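Lists > Roltaston Neighbours > Messages > Nominations for the good neighbour board

From: Jocelyn Mangubat
To: Roltaston Neighbours
Date: 2025-05-28
Subject: Re: Nominations for the good neighbour board

Roy Gosling wrote:
> We have room for 17 names on the board by the library door.
> Please send yours with a line or two on what the person has
> done. I would like to see people from the Fleltberg side of
> town this time, as last December's list had hardly any.

Roy, I have two names for you.

The first is Bheki Rampersad. He drives people to the clinic in Kilard when the bus is off, and has done so for almost 17 years. He takes no money for it apart from the parking.
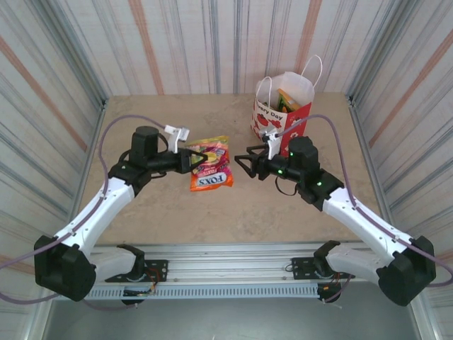

He lives on the Fleltberg side, so that should help with the balance. I have asked him and he is happy to be put forward, but he doesn't want his street printed.

The second is Thandeka Mokoena, who got the crossing outside Villanueva House moved. She collected 1813 signatures, mostly on foot, and went to every meeting until the council agreed.
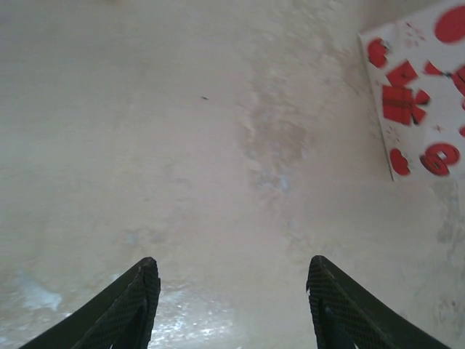
Some of you will remember that the first petition was turned down over missing postcodes. She went back and did the lot again.

Sutrisno Pasaribu asked me whether a couple can share one place on the board. I said I would pass it on.
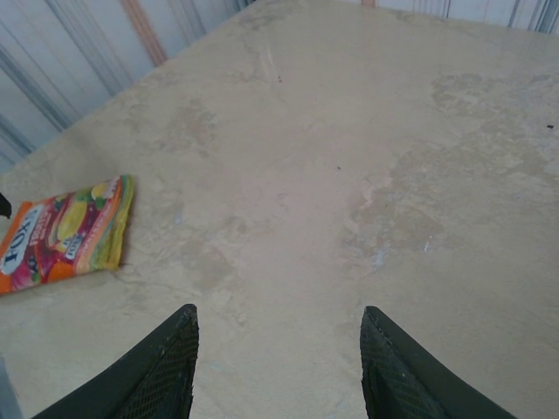
Could you also say when the names have to be in? Your message didn't give a closing date.

Jocelyn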